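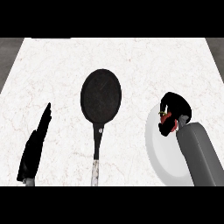

August 2018, Sunday

Writing this up at the kitchen table while it's still fresh, so forgive the rambling. Open day at Lollmont yesterday. We had the simulated kitchen running on the big monitor by the door from opening until they turned the lights down, and I am still a bit hoarse. What a nice crowd, though! Lots of families, a busload from Skaltcombe, and plenty of people who told me they only came in for the air conditioning and then stayed the better part of an hour.

The demo was the tomato one, same as we rehearsed in July: the right arm takes the tomato to the plate, the left stays out of the way on its own side of the pan. I had wanted to show the two-handed pan lift as well, but it was still slipping at the handle on Friday night and I didn't care to debug it in front of grandparents. Tomato and plate was plenty. People lean in when the fingers close around something small and round, and there was a proper cheer from the kids the first time it let go over the plate.

The question I got most was whether the tomato gets squashed. I explained (many times, and I think better each time) that in our simulator the tomato is a rigid body with a soft-looking skin painted on, so it can't squash, and that this is one of the things we'd like to fix. One older gentleman who used to pack fruit for a living gave me a wonderful talk on how to hold a ripe one. I wrote down what I could on the back of a flyer and will type it up for whoever takes on the contact model.

Second most popular question was why the pan is there if the arms don't use it. Fair enough. It's an obstacle for the planner, and I should have had a line about that on the poster.

Things to note for ourselves. The Chisholm laptop ran the whole day on scene seed 753 and only needed restarting twice, both times after someone leaned on the keyboard. Please let's get a cover for it. The reset is too slow for an audience: 9 seconds feels like forever with a six-year-old staring at you. The view from above the counter works well for grown-ups, but the forearm hides a good part of the plate, so next time I'd like a second window from the other side.

The Fostamow people stopped by late in the afternoon and asked if we'd bring the demo to their place in the fall. I said yes before asking any of you, sorry! Let's talk about it at the bench tomorrow. The leftover flyers and the extension cord are in my trunk.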